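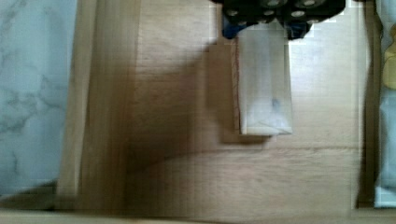 Too many comparison tests stop at the first clean lift, a reader named Jurnen wrote to us after our last set of results went up, and the part that matters is what the bag does over the next half meter. We agree, and our procedure now scores the carry and the release separately from the grasp.

About Conilberg

Conilberg is an independent test shop for robot grippers, small arms, wrist cameras and the controllers that tie them together. We do not build or resell hardware. Customers send us two or more candidates for the same job, and we run them against each other on the same objects, with the same arm settings, and report what we measured.

Most of our work concerns household handling: kitchen goods, packaging, dishes, soft bags, trays with handles. These objects are cheap and easy to find, and they are harder on a gripper than machined parts. A plastic bag has no fixed shape. A snack bag changes stiffness with the amount of air in it. A handle on posts leaves a narrow gap for a finger, and the finger has to enter that gap at the right angle.

How a comparison is run

A standard comparison is 200 trials per gripper, split across the object list agreed with the customer. An extended comparison is 1,000 trials and includes a wear check of the finger pads. The full object list has 47 items. Customers may add their own, and often do.

Each trial has four scored stages – approach, grasp, carry, release. A trial that fails at one stage is still logged for the stages before it. Start positions are drawn from a fixed table, so every candidate gets the same ones. Finger force, closing speed and payload settings are written down before the first trial and are not changed during the run. If a vendor asks for a change, the run is restarted from zero and the earlier data is kept in the appendix.

Soft packaging gets its own section in the report. Slip in a thin plastic sleeve is gradual and does not always show up in motor current, so we score it from wrist video. Two reviewers mark each clip separately. On the most recent soft packaging series the two sets of marks agreed on 97 percent of clips, and the remainder were settled by a third viewing.

Cameras and controllers

Wrist cameras are compared on three points: how much of the object stays in view during the grasp, how the picture holds up under compression, and the delay between motion and image. Blocky video near the fingers is a common complaint and usually comes from the bitrate setting. We report the setting with every result.

Controllers are compared with the arm and gripper held constant. The Clallow controller bench, our in-house test rig, replays one recorded motion through each controller and logs the difference between commanded and actual position. Overhead views are recorded in addition to wrist views whenever the work area is a counter with other items on it. 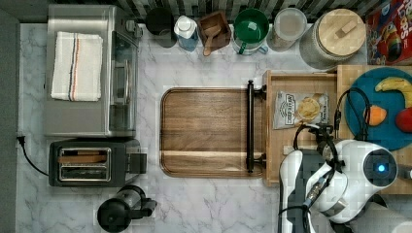 Does a crowded counter change the ranking of grippers?
It can. Wide grippers lose more approaches when there are neighboring objects, while narrow-fingered ones keep nearly the same score, so we report cluttered and clear layouts in separate tables.

What we send back

The customer receives the score tables, the video, the settings file and a written report. The report does not name a winner unless the customer asked for one against a stated requirement. Failed trials are included in the video set without editing. Customers may publish the report in full or leave it unpublished, but may not publish selected tables.

Hardware is returned in the state it reached at the end of testing, with worn pads bagged and labeled. Mounting plates made for a test are included at no charge. We keep the plate drawings on file under the Voß series, which covers the common wrist bolt patterns and one adapter for older arms.

Booking and shipping

Comparisons are booked by the week. The calendar is normally full in November. Send the gripper with its own power supply, cable and firmware notes – missing cables are the most frequent cause of a late start. Spare finger pads should be packed separately from the gripper body.

Page last revised January 28, 2022.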